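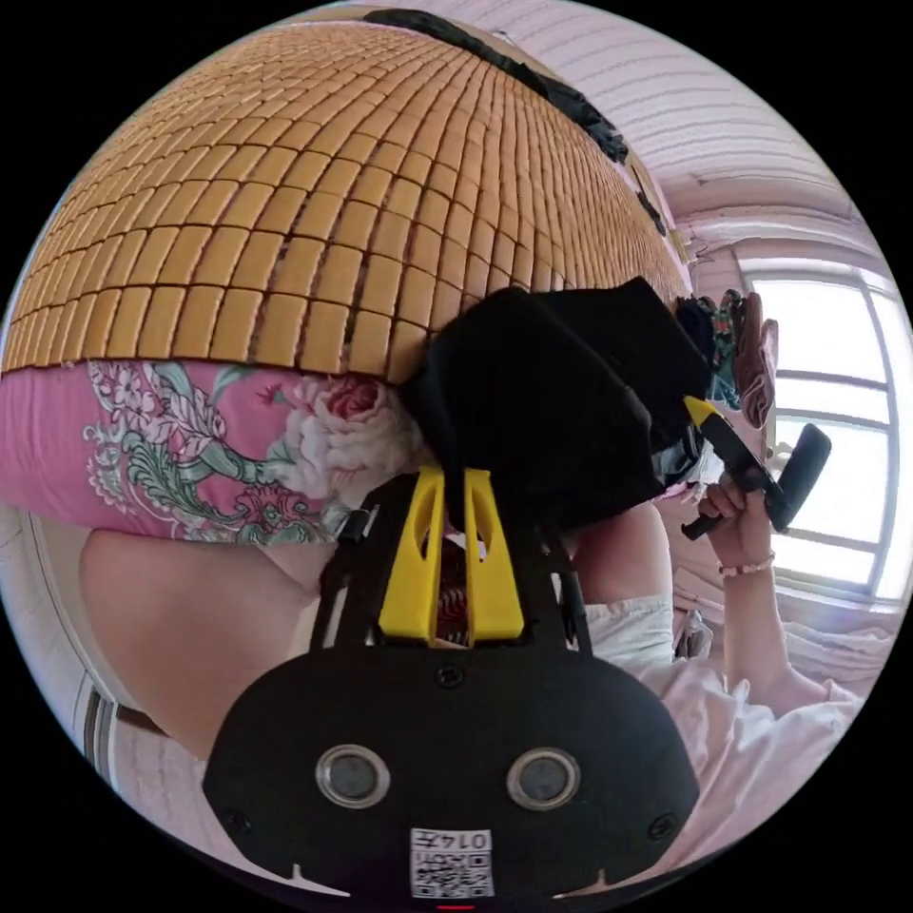

curkow_82
mas isso de tirar a capa em janeiro é asneira, desculpa lá. De dia está bom, de noite o banco arrefece e ficas sem nada em cima. Eu só tiro a minha quando faço a revisão dos 40 mil

Publicado em 29 de janeiro de 2020 por lurdes_ao_volante

lurdes_ao_volante
ok mas eu faço 261 km por semana, quase tudo parada no trânsito, e as costas suam na mesma com frio ou sem frio. A pergunta era outra - qual é que vale a pena, esteira de peças ou almofada de gel? O meu marido jura pelo gel. Eu não posso com aquilo.

tecidos.e.tal
Esteira. Sem pensar 2 vezes. O gel nos primeiros dez minutos é uma maravilha, depois aquece e parece que estás sentada num bolo. As de peças deixam passar o ar. Só atenção à linha que une aquilo tudo, se for nylon fraquinho rebenta logo numa ponta e vai a fila inteira atrás.

nirnmont
discordo do tecidos. Tive três esteiras dessas e todas me marcaram as pernas, no verão de calções nem se fala. E puxam fios à roupa, estraguei umas calças boas. Gel da Kendlow, 11 meses de uso, zero queixas

curkow_82
11 meses não é nada

nirnmont
é mais do que durou qualquer esteira minha

lurdes_ao_volante
nirnmont as tuas puxavam fios onde, nas costuras ou no meio? É que eu ponho sempre um pano de algodão por baixo e até agora nada. Se calhar o problema é a borda

nirnmont
nas bordas sim. nunca pus pano por baixo, mas o fio puxava por cima, não sei se ia adiantar

tecidos.e.tal
Adianta porque a esteira deixa de escorregar. O que puxa fios é ela andar a dançar cada vez que entras e sais do carro. Pano de algodão grosso, nada de cetim nem poliéster. Lavar antes, que encolhe. E passar um pano húmido nas peças de vez em quando, nunca de molho!! Eu pus a minha na banheira uma noite e nunca mais secou como deve ser, ficou com cheiro a cave.

ze_da_rashti
na loja da Rashti havia umas a 40 euros, fui lá ver e não trazem elástico atrás, só uma fita. Para o banco do carro não sei se chega. Para cadeira de escritório deve dar

curkow_82
40 euros por isso?? Na feira arranjas por metade

ze_da_rashti
na feira arranjas por metade e compras duas vezes

lurdes_ao_volante
ahah pronto. Vou ficar com esteira, já percebi que com o gel não me entendo. Falta resolver a parte de cima que me desce sempre para a zona dos rins, mesmo com a fita bem apertada. Alguem prende ao encosto de cabeça?

tecidos.e.tal
Eu prendo, dois nós nos ferros do encosto e uma volta por tras. Mas se o carro tiver airbag lateral no banco vê primeiro o manual, há bancos que não podem levar nada a tapar o lado.

nirnmont
nisso concordo com o tecidos, vê mesmo o manual

lurdes_ao_volante
vou ver logo à noite. em fevereiro digo como correu, se entretanto não desistir e voltar ao banco simples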